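Starncombe Shower Games Data Card

Version 4, July 5, 2009

Summary

Starncombe is a plain-text collection of party games and prompts used at baby showers. It holds 607 entries gathered from hosts in Plivham and Gardale. Each entry is one game or one prompt card. Guest names, due dates and babies' names have been removed.

Files

games.txt: one entry per line, tab-separated
bingo.txt: word lists for gift bingo, 40 words per list
changes.txt: corrections by version

Fields

id: integer, never reused
title: as written by the host
setting: home, hall, restaurant or park
length: minutes, blank if not given
players: minimum number of guests
supplies: comma-separated, lower case
text: the instructions, original spelling kept (nappy and diaper both occur and are not merged)

Collection

Hosts filled in a paper form or sent their instruction sheets by mail. Abenezer Wolde typed the forms and assigned ids. Entries that differed only in punctuation were merged under the lower id. Games involving alcohol are kept and carry the word "adult" in the title field.

The setting field was added in version 3. Earlier entries were coded from the text where it named a place and left blank otherwise. Restaurant entries are few, and most of them need only pens and cards.
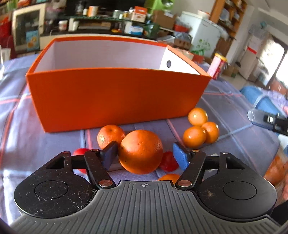 Gladys Lyimo wrote in April that the length field runs short for the larger showers: "We had 40 guests and the clothesline game took twice what the sheet said. Could you record group size beside the minutes?" The field is unchanged in this version. A guests column is planned, and her timing is recorded in changes.txt.

Known problems

Seven entries have instructions that stop partway through. They are marked "incomplete" at the end of the text field.
Bingo lists from Gardale repeat "bib" and "bibs" as separate words.
The Fawzy import script drops accented characters. Use version 2 of the script or later.

Use

Free to copy and print for private parties. Keep the id with any entry that is reprinted so corrections can be matched. Send corrections with the id, the field name and the new value, one per line.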